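Auto-close at our place, and what I do all day now
Forum: Theatre and Skills Lab Staff > Robotics

threadneedle_jo
Started in May and I've been meaning to post ever since. I'm the skills lab tech at Sullholm, nine years in, and for most of that my job was setting up benches for registrars learning to sew. We've now got the Platard software running on the two-arm setup, and it does its own stitching and knots. You load it, you mark the line, somebody qualified sits with a foot over the pedal and it goes.
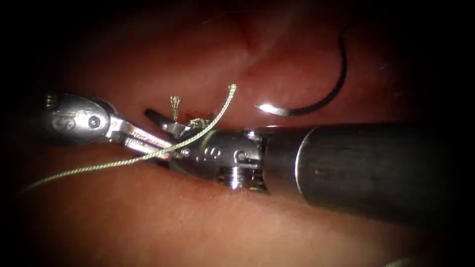

So my mornings look nothing like they used to. I used to lay out needle drivers and then spend hours beside people, untangling them and telling them to relax their shoulders. Now I log runs. Every throw gets a line in a spreadsheet: time, slack, whether the tail ended up somewhere silly. We're meant to get to 2,000 throws before the review and I do the typing. I wasn't asked if I like typing! (I don't.)

I'm not against it, I should say. The knots are tidy. I just feel like I've gone from teaching to minding.

gravyboat
Same boat here, different hospital. Our lot at Gendwood trialled it last year and the first thing that went was the afternoon practice bench, because "demand had dropped". Well yeah, you took the bench out. Did they cut your hours?

threadneedle_jo
Not cut, moved. I was on 40 a fortnight with trainees, now it's 10 with trainees and the rest on the machine. Same pay, and they were decent about it. Slavica Kos runs our lab and she fought for the 10, it was going to be zero.

Here's the bit I find interesting though, and it's the part of the job I've got better at. Watching where the needle goes when it's been let go of. With a person you can see them thinking about it, their eyes flick over. With the arms you've only got the view on the monitor, so I've learned to keep track of it myself the whole time.

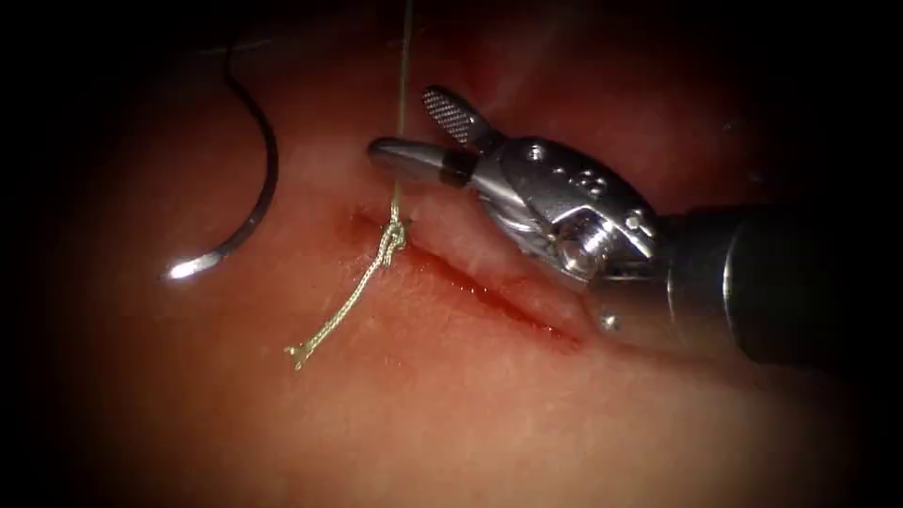
Jaws open, knot at the left end of the cut, needle off to the left.

gravyboat
Ha, I'd be saying "needle, needle, needle" under my breath the entire time.

threadneedle_jo
I do! Out loud, apparently. The registrars have started doing it back to me.

M_Tallis
Going to be the grump. I've scrubbed for robotic lists a long time and I don't see what's been lost. Hand tying on a bench is a nice skill, but half the trainees who sweated through it never needed it again. If the machine does a consistent knot then let it, and put the people on something that matters. We all moaned about staplers too.

threadneedle_jo
Fair about the staplers. But who takes over when it stops? Ours pauses if it doesn't like the thread tension, and then a human has to finish from wherever it left things. Picking up a half-done throw with the loop already on one tip is a lot harder than starting from scratch, you have to work out which way round it's going before you touch anything.

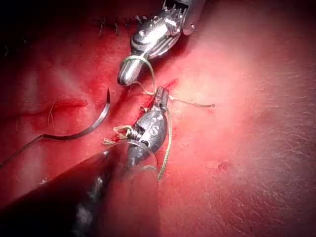
I put a registrar on that last week, a really capable one, and she just sat there for a good while with her hands on the controls. She got through it. Afterwards she said she'd only tied a handful of knots since she started with us, because the software's always been switched on. That's the bit that worries me, more than my own hours.

M_Tallis
Then train the takeovers. You don't need a hundred hours of ordinary sewing to do that.

pedal_pusher
I'd argue you do. I'm the one with the foot over the pedal most days (registrar, not at Sullholm) and the times I've had to step in, what saved me was dull old repetition. You can't rehearse every mess. Also it's weirdly tiring just watching. I did 59 throws in one sitting and came out more wrecked than if I'd sewn the lot myself.

gravyboat
The tiredness thing is real and it's in no roster I've ever seen. We ended up swapping the watcher over at every tea break and it helped heaps.

threadneedle_jo
Ooh, I'm stealing that, we've had one person on the pedal for a whole session.

And M_Tallis, I half agree with you. What I've asked Slavica for is a manual block first thing, software off, before anyone gets to supervise. Load the needle, set the angle, take the bite, deal with your own thread when it loops all over the place.

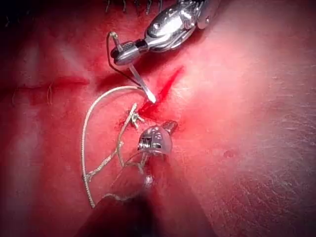
Loose thread is what catches the new ones out every time. They're so fixed on the needle point they forget there's a great long length of it trailing behind, and then they pull and wonder why it's snagged on the other instrument. You can tell them till you're blue in the face, they need to do it and get annoyed.

M_Tallis
A manual block I could live with. Keep it short. And somebody has to check it isn't quietly dropped the first time the lab is overbooked, which is what would happen at mine.

pedal_pusher
Does the Vukčević trainer count for that, or does it have to be the real arms? We've got one gathering dust in a cupboard.

threadneedle_jo
We've got one too. It's okay for wrist movement but the thread behaves far too nicely on it. I'd use it for the first couple of goes and then move across. Happy to send you my bench sheet if you message me, it's a bit scruffy and still has the old room number on it.

gravyboat
Send it to me as well please. I might wave it at our manager and see if we can get the bench back.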